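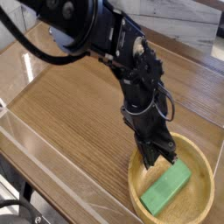
Sellia Tableware Finish Records

Version 1.2, released Dec 17, 2018

Overview

Sellia is a table of finish and wear records for 288 pieces of wooden tableware: bowls, plates, trays and cutting boards. Each piece was finished with one of 9 food-contact coatings, put through a fixed wash cycle, and measured at set intervals. The data is meant for comparing coatings and for fitting simple wear models. It holds no sales data and no prices.

The pieces came from two workshops, listed in the data as Leite and Drolton. Leite supplied turned pieces (bowls and round plates). Drolton supplied flat pieces (trays and boards). Workshop and shape are therefore confounded, and the two cannot be separated with this data alone.

Contents

pieces.csv: one row per piece
coatings.csv: one row per coating
readings.csv: one row per piece per interval
notes.txt: free-text remarks by the recorder, keyed by piece_id
CHANGES: version history

All files are UTF-8 with Unix line endings. The separator is a comma. Missing values are empty fields. Decimal values use a point.

Fields in pieces.csv

piece_id: string, unique, prefix L or D for the workshop
shape: bowl, plate, tray or board
species: beech, maple, walnut, cherry or acacia
diameter_mm: outside diameter at the rim; empty for trays and boards
length_mm, width_mm: outside dimensions; empty for bowls and plates
depth_mm: inside depth at the center; zero for boards
mass_g: mass before coating, after conditioning
coating_id: key into coatings.csv

Fields in coatings.csv

coating_id: string, C1 to C9
base: oil, wax, oil-wax blend, shellac or hardening resin
coats: number of coats applied
cure_h: hours between the last coat and the first reading
thinner: yes or no

Fields in readings.csv

piece_id: key into pieces.csv
interval: integer, 0 is the reading before any washing
gloss_60: gloss units at 60 degrees, mean of three spots
mass_g: mass after drying
grain_raise: 0 to 4, scored by touch against the reference set
crack: 0 or 1; any crack visible without magnification
comment_flag: 1 if notes.txt has an entry for this reading

Procedure

1. Pieces were conditioned for 168 hours in a closed room at constant humidity before coating.
2. Coatings were applied by cloth, except C7 and C8, which were brushed.
3. The first reading was taken after the cure time given in coatings.csv.
4. Pieces were washed by hand in warm water with an unscented dish detergent, rinsed, and set on edge to dry.
5. Readings were taken after every 20 washes, up to a total of 140.
6. A piece with crack = 1 was withdrawn after that reading. Its later rows are absent, not empty.

Grain raise was scored by a single recorder for the whole run. The reference set is a row of sanded beech strips kept with the gloss meter. No repeat scoring was done, so there is no estimate of scoring error.

Known problems

The gloss meter needs a flat contact area. Readings on shallow bowls were taken at the flattest part of the inside base and are noisier than readings on boards. Readings on deep bowls were taken on the outside and should not be pooled with the rest. Filter on depth_mm if this matters.

Walnut is found only among the Leite pieces.

Some mass values at interval 3 are high. The drying room was opened early that day in July. The rows were kept. They carry comment_flag = 1.

C5 was reformulated by its maker partway through the coating stage. Pieces coated after the change have the suffix b in coating_id (C5b). Earlier versions of this table did not make the distinction. C5b is not counted as a separate coating.

Loading

Read piece_id and coating_id as strings. Some spreadsheet programs will try to convert short codes on import.

To get mass change per piece, join readings.csv to itself on piece_id and subtract the value at interval 0. Do not use mass_g from pieces.csv for this; it was taken before coating.

Related tables

Seso holds stain test records (coffee, beet, turmeric, red wine) for a subset of the same pieces. The piece_id values match. Seso is distributed separately and has its own version numbers.

Changes

1.2: C5b split out; comment_flag added
1.1: depth_mm corrected for Leite plates
1.0: first release

License

CC BY 4.0. Cite the table name and version.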